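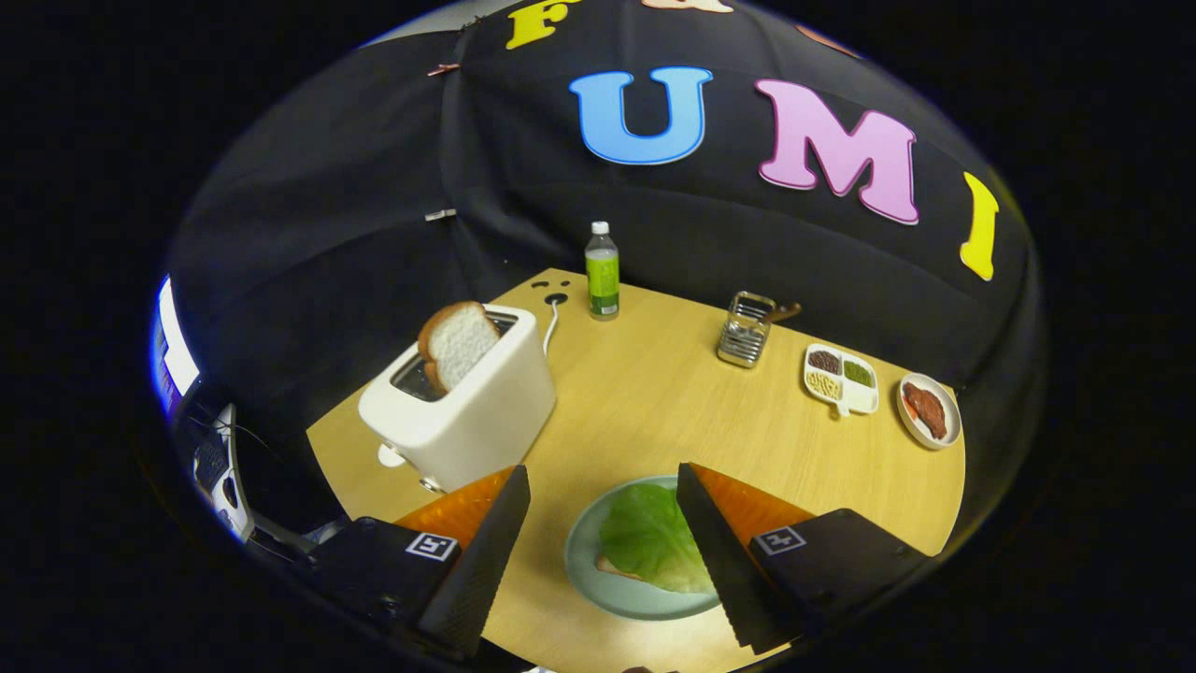 *Photo: Imani Nyaga, sandwich task, Bididik workspace*

24 January 2026

I spent most of December rewriting the recording rules we use for hand-held gripper work at Bididik. The old version had grown to 29 rules, several of which contradicted each other. The new one fits on two pages. What follows is the part that applies to food tasks, with notes on why some of it changed.

**Start state**

The old sheet said "table set up neatly." Two operators read that two ways. The new sheet lists what has to be on the table before recording begins. For the sandwich task that means the toaster, the working plate, the sectioned condiment dish, the meat on its own plate, the utensil basket and the bottle. Anything not on the list comes off the table.

Positions inside the work area are meant to vary. We draw them from a printed sheet of 52 layouts and write the layout number in the log. Letting people "mix it up a little" gave us the same three arrangements all week.

**Tags**

Each gripper body carries a square fiducial tag, and finger opening is computed from the two of them. If either one is lost, the width signal goes with it. Rules:

- Both tags visible and flat before the first episode of a session.
- No tape over a tag, including clear tape. Glare is enough to break detection.
- Wipe tags after any task with sauce or oil.
- A tag with a lifted corner gets replaced, and calibration is run again. Pressing it back down does not count.

**Background**

Plain black fabric behind the table with large foam letters pinned to it is fine. I used to think a clean backdrop was better, but blank cloth gives visual tracking very little to hold on to. The rule is now that the backdrop must have high-contrast features and that they stay put for the whole session. If a letter falls, stop, pin it back and open a new session.

**Food**

Bread and lettuce change during a session. Lettuce wilts, bread dries and curls, and the grasp changes with them. Replace both on a fixed schedule and note the swap. Food handled by gripper pads is not eaten afterward. I have been asked to put that in writing twice, so it is rule four.

**Appliances**

The toaster counts as an appliance even when the episode never runs it. Its cord has to leave by the back of the table and stay out of the reach path. If the task includes heating, a second person is present. Pads and finger mounts stay clear of the slot until the unit has cooled, and the cool-down time is logged.

**Keep or discard**

Of 787 food episodes recorded under the old rules, we dropped 200 on review. Most were start-state errors that took under a minute to spot and could have been caught at the table. The new sheet has the operator check the first frame before moving on – tedious, but cheaper than review.

A fumbled grasp that is corrected within the episode stays in. A hand entering the view to fix an object does not. Figueiredo keeps both and labels them, and I can see the argument, but our labels were never consistent enough for that.

**Open items**

Jarar wants one rule sheet for all tasks. I would keep food separate, mainly for the cleaning steps. The limit on continuous operator time is also unsettled. I have it at 40 minutes in the draft and expect to be argued down.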